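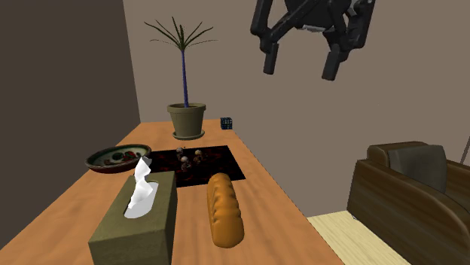
Clakis 卓上シーン 公開デモ版 README

こんにちは、ようこそお越しくださいました。このリポジトリには、Zodside の公開日に来場者のみなさんと一緒に動かした、卓上把持シミュレーションのシーン一式と、その日に記録した操作データが入っています。当日来てくださった方にも、遠くて来られなかった方にも、同じ食卓を手元で開いていただけたらと思い、少し手直しをしてまとめました。説明がところどころ長くなりますが、お茶でも飲みながら気楽に読んでください。

公開日:2020年6月28日(日)
会場:Zodside 一階 見学室
まとめた人:Ruan Motaung

公開日のこと

午前の部は小さなお子さん連れの方が多く、午後は学生さんや、お仕事でロボットを使っている方が中心でした。一回の体験は12分です。最初に担当者が操作の見本をお見せして、そのあと席を交代し、ご自分でグリッパを動かしていただく、という流れにしました。実機ではなく画面の中のロボットなので、がっかりされるかなと少し心配していたのですが、始まってみると「パンを取りたい!」「いや、先に奥のキューブだよ」と、どの回もにぎやかでした。食卓という身近な題材にしておいて本当によかったと思っています。

いちばん人気があったのは、やはりパンでした。手前にどんと横たわっていて目につきますし、縦に長いので、指をどちら向きに閉じるかで難しさがまるで変わります。反対に、奥のほうの小さなキューブは上級者向けで、テーブルの端に近いので、寄せ方を間違えるとすぐ床に落ちてしまいます(落ちたらリセットボタンで元に戻りますから、どうぞ遠慮なく落としてください)。

シーンに入っているもの

舞台は木のテーブルで、上にはティッシュ箱、パン、赤や緑の食材が入った丸い浅い鉢、赤い模様の黒い敷物、その上に立つ小さな人形、鉢植え、パズル風のキューブが置いてあります。テーブルの右には茶色の肘掛け椅子もあります。椅子は背景扱いで、つかむ対象には含めていません。グリッパは黒い二本指のもので、開始時は指を開いたまま、テーブルの奥の上のほうで待機しています。

人形はどれもとても小さく、隣同士が近いので、ひとつだけ取るつもりで別の人形を倒してしまう方がたくさんいらっしゃいました。こちらとしては、その倒れ方も含めて貴重な記録ですので、消さずに残してあります。

収録データについて

公開されているのは、体験してくださった方の操作記録 1,000 件です。一件は、開始姿勢から、対象をつかんで離すまで、または制限時間が来るまでをひとまとまりとしています。制限時間は 40 秒です。各件には次のものが入っています。

関節角とグリッパ開度の時系列
シミュレーション画面の連番画像
対象物の名前と開始時の配置
成功、失敗、途中終了のいずれかの札
担当者の短いメモ(ない場合もあります)

お名前や年齢、声、会場の様子は一切記録していません。操作席の番号も、公開前に取り除いてあります。

メモの欄は表記がばらばらです。「惜しい」「とても惜しい」「指が先に当たった」など、その場で書いたままになっています。統一しようかと何度か考えたのですが、読み返すと当日の空気がよみがえるので、そのままにしました。機械的に集計したい方は、札のほうを使ってください。

使い方

シーンを開くには Merrick が必要です。インストールがまだの方は、先にそちらを済ませてから、このフォルダを作業場所に置いてください。

1. scene フォルダの中の tabletop を Merrick で開きます。
2. 画面左の一覧から対象物を選びます。
3. 再生を押すと、グリッパが待機位置から動かせるようになります。
4. 記録を見たいときは、episodes フォルダから好きな一件を読み込みます。

公開日に使った手元の操作器は Brultero です。お持ちでない場合は、キーボードでも同じことができます。ただ、キーボードだと指先の細かい加減が少しぎこちなくなりますので、最初はパンのような大きなものから試してみてください。鉢植えは見た目よりずっと手ごわいです。葉のほうから近づくとカメラの前がふさがってしまうので、受け皿側の低い位置から回り込むとうまくいきやすいと思います。

気をつけていただきたいこと

照明と配置は一種類のみです。壁は暗い茶色と灰色がかった色の二面で、全体に落ち着いた色合いのため、暗い色のキューブは画像だけで見つけようとすると苦労します。また、初めて操作する方の記録がほとんどなので、動きには迷いや行き過ぎが多く含まれます。熟練者のお手本集として使うには向きません。人が初めての道具にどう慣れていくのかを見たい方には、楽しんでいただけるはずです。

ティッシュの柔らかさは再現していません。見た目は紙ですが、計算上は箱とひと続きの固い形です。「引っぱっても出てこないよ?」と何人ものお子さんに言われまして、これは次の宿題にしました。鉢の中の食材も同じで、鉢ごと動きます。

いただいた質問から

体験中によく聞かれたのは、画面の中でできることは実物でもできるのか、というものでした。お答えとしては、そのままでは難しいことが多いです。摩擦の強さや物の重さは、こちらで決めた値を入れてあるだけですので、実物のパンを相手にすれば指の力加減から見直すことになります。数値は materials という表にまとめましたから、変えて遊んでみてください。摩擦をうんと小さくすると、何もかもつるつる滑って大変なことになります!

次回の予定

次の公開日は12月を考えています。操作席は今回と同じく5席の予定で、柔らかいティッシュもそれまでにはなんとかしたいところです。

利用条件

研究、授業、個人の学習には自由にお使いいただけます。再配布の際は、この README を一緒に入れてください。不具合やご感想は、リポジトリの連絡欄から Motaung までお寄せください。返事が少し遅れることもありますが、必ず目を通しています。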